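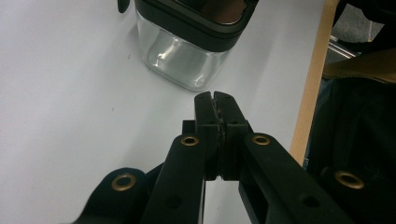

Home > Kitchen and Pantry > Dry Goods Storage

Thread: Pantry moths again, is glass the only answer?

nestb_pantry
Second time in two years. I opened the cupboard in June to get oats and there was webbing across the top of the bag. I threw out flour, oats, cornmeal, two kinds of rice and a bag of walnuts I'd paid too much for. Vacuumed the shelves, wiped everything with vinegar, put up a sticky trap. The trap had 27 moths on it by the end of the week.

My sister says put everything in glass and never think about it again. I have a small kitchen with four shelves, and one of them is over the stove and basically useless. Glass is heavy and I drop things. Does decent plastic keep them out or am I fooling myself?
Nest Bevan

tirta.chin
Plastic is fine if it has a real gasket. The larvae can chew through thin bags and they get under loose lids. They don't chew through a hard tub. The weak point is always the lid.

Before you spend money, freeze what you bring home. Four days in the freezer for flour and grains, then into the container. Most infestations come in with the groceries.

GrekeckFan
Disagree with Tirta on plastic. I had a full set of Grekeck tubs and the seals went flat after about a year in the dishwasher. I found larvae in the pancake mix. Switched to glass with screw lids and haven't had a problem since. You can also see straight away if something is moving in there.

tirta.chin
Then the seals were bad, which is a seal problem. Hand wash the lids. Glass jars with a worn liner leak too. I've seen moths get down the thread of a screw lid on an old jam jar.

anjani_m
I use both. Spices and seeds in small jars, anything I buy by the big bag in square tubs. Square tubs waste a lot less shelf space than round ones, and in a small kitchen that matters more to me than the material.

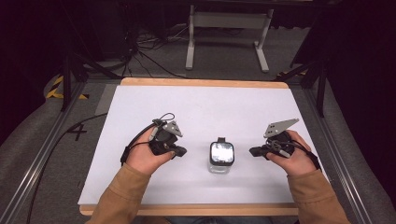 Small clear jar, black lid.

For the small stuff I stopped buying sets. I have a dozen odd jars and I just label the lids with masking tape.

azlan_g
What size do you use for spices? I keep buying jars that are too big and then the cumin sits there for years.

anjani_m
Whatever holds one packet from the store and no more. If it doesn't all fit, I bought too much. Bay leaves are the exception, they need something wide.

nestb_pantry
Thanks, this helps. Freezer is tiny but I can do one bag at a time. Has anyone tried the Vurka canisters? They're on sale near me, 30 dollars for a set.

faizal_k
I have the Vurka ones. The lids are good. The bodies scratch up fast and hold smells, so don't move things around between them. Mine that had curry powder in it is a curry powder canister for life.

Also, check the places that aren't food. I cleaned my cupboards three times and they kept coming back. The source was a bag of birdseed in the hall closet. After that it was dried chili wreaths my mother-in-law gave us. Look at pet food, old tea, potpourri, all of it. And the peg holes in the shelves, the larvae crawl in there to pupate. I ran the vacuum nozzle over every one.

GrekeckFan
Peg holes, yes. I forgot about those. Also the paper shelf liner. Pull it up and throw it out.

tirta.chin
Agreed on the liner.

azlan_g
Is anyone going to talk about bay leaves? My grandmother put them in everything to keep bugs away.

tirta.chin
I tried it. The moths didn't care.

anjani_m
Mine neither, but I still put one in the rice. Habit.

faizal_k
On lids in general, I'd look at three or four in the store before buying and open and close each of them. Some of the push-down types feel tight but the gasket only touches on two sides. Slide a strip of paper under the lid and shut it. If the paper pulls out easily, that spot isn't sealing. 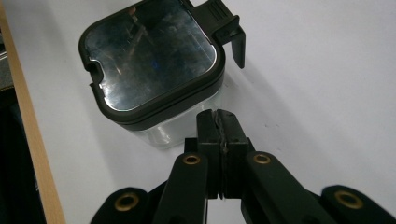
Do it at the corners as well as along the sides. Corners are where the cheap ones fail. I did this with some Muvia tubs and took two back. The clerk thought I was strange but gave me the refund.

GrekeckFan
The paper trick is good. I'd still go with glass for flour.

nestb_pantry
Update. I tested what I already had with the paper strip and more than half of it failed, including the tub the rice was in. So that's probably how it spread. I kept the ones that passed and got the Vurka set for flour, sugar and oats. Birdseed was not the problem here but I did find a box of old chamomile tea behind the crackers that was in a bad way.

The new trap has had one moth on it since I put it up.

faizal_k
Tea gets people. Leave the trap up for at least another couple of months, there will be a few stragglers from eggs you missed. Change it when it gets dusty.

azlan_g
Where are you all getting traps? The ones at my hardware store are the kind for clothes moths.

tirta.chin
Those won't work, it's a different lure. The package has to say pantry or Indian meal moth. Mandagi makes a two-pack that's fine. Don't hang more than one in a small kitchen.

azlan_g
Got it, thanks. Hanging it inside the cupboard or outside?

tirta.chin
Inside, top shelf, away from the window.

nestb_pantry
That would be my useless shelf over the stove. Will the heat ruin the lure?

tirta.chin
It might dry out sooner. Put it in the next cupboard over.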